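Forum > Kitchen and Pantry > Storage
Filed under: snacks, humidity, shelf life
Last updated: November

**How to keep stacked chips crisp after opening?**

atetti_lena
Hello all. I moved to the coast and my chips become soft in one day. I mean the ones that come in a tall tube. I press the plastic lid well, and still the next evening they bend before they break. At my old place they stayed good for almost a week. Is it the lid, or only the air here?

mossy_oven
It's the air. I live near the Trillen ferry and gave up on lids. I put the open tube inside a zip bag and push the air out. It keeps them good for 5 days, if the family permits.

Pinside
I don't agree that the lid is innocent. Those lids get loose after you open them many times. I move everything into a glass jar with a rubber ring. I bought mine at Mercado and it has lasted for years.

atetti_lena
Thank you both. A jar is difficult for me, my shelf is low and I have mostly baskets.

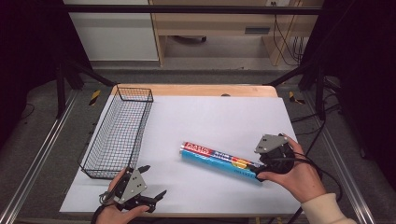 Wire basket and a tube on the white board

mossy_oven
Lying down or standing is the same for the chips, in my experience. Only check that the lid does not open when you pull the basket out.

grain_and_salt
I must disagree about the bag. Each time you open it, new damp air comes in. Better is to buy smaller packages and finish them. I know the big one is cheaper per 100 grams, but soft chips go to the trash, so what did you save?

Pinside
Small packages make more garbage. You can also put soft chips on a tray in a low oven for a few minutes and let them cool completely before you judge. They are still soft when warm — this confuses people.

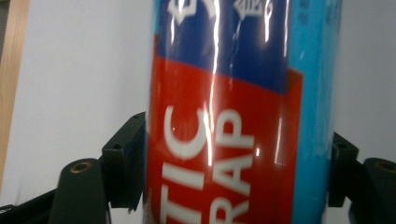
Tall container, dark blue over red

grain_and_salt
The oven helps once. The second time they taste of old oil. And I will not heat an oven for twelve chips.

atetti_lena
I will try the zip bag first and the oven for emergencies. Does anybody put dry rice in a little cloth bag inside?

mossy_oven
I tried it one summer. I noticed no difference, and later the cloth opened and I ate rice.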